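Home | Arms | Grippers | Bench Kits | Support | Contact

Hirero Bench Arm, Kitchen Chores Kit
Posted in May by the Akmont product desk

The Hirero is a tabletop arm with a two-finger gripper and a wrist camera. We sell it to labs, small workshops and serious hobbyists. Most people who write to us ask the same thing: can it do chores yet? It can do a few of them, slowly, on a clear table, with things that don't break. The Kitchen Chores Kit is for people who want to work on that.

Price with arm: $2,673
Kit alone, for current Hirero owners: $851
Warranty: 4 months on finger pads, 30 on everything else

What the wrist camera gives you

The camera rides next to the fingers and looks down at the work. It's good for the last few inches before a grasp and poor at telling you what is on the rest of the table. It will also pick up crumbs, smudges and the gripper's own dark shape, so your software has to learn to leave those alone.

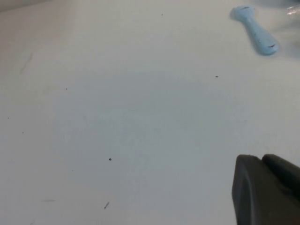 Wrist view of a white tabletop, with a light blue plastic piece at upper right and the gripper finger at lower right.

Clear plastic is the hard material. Its edges fade into a pale table, and a depth reading on it is often wrong. If you are starting out, put a dark mat under anything transparent. Take the mat away once your success rate holds up.

We suggest pairing the wrist camera with a fixed one. The Zumbridge side mount clamps to any table edge and is sold separately. A fixed camera lets the program keep track of the whole task, such as which eggs are still in the bowl and which are already in the tray.

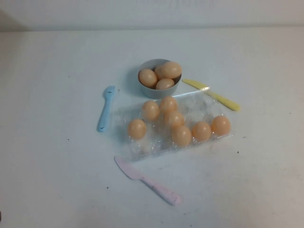
What it can and can't do today

Moving toy eggs between a bowl and a tray is a fair test for this arm. They are smooth and they roll, and they sit close enough together that a finger coming down on one can push its neighbor. Expect dropped eggs while you tune the grip.

Flat items are harder. A plastic knife lying on a table gives the fingers very little to get under, and one resting partly under something else needs a second move first. Forks are a bit easier by the handle.

We don't recommend the arm for real eggs, sharp knives, hot pans or anything near a sink. It isn't sealed against water. It also can't work around children or pets without someone at the stop button.

For shop-floor use, the answer is better. Sorting light parts from a bin into a fixed tray is within reach if the tray stays put and the parts are all the same.

Setup

Bolt or clamp the base, plug in the arm, run the calibration routine, then set out your items. Wipe the table before you start. Calibration needs to be repeated if the base moves.

Comments

saabdriver: Bought the kit alone. The arm is fine with round things. Still can't get it to pick up a knife more than one time in three.

benchtop_mo: Does the Zumbridge mount fit a rounded table edge? Mine slips.

pk: Good to see a plain list of what it won't do. I'll wait for a sealed version.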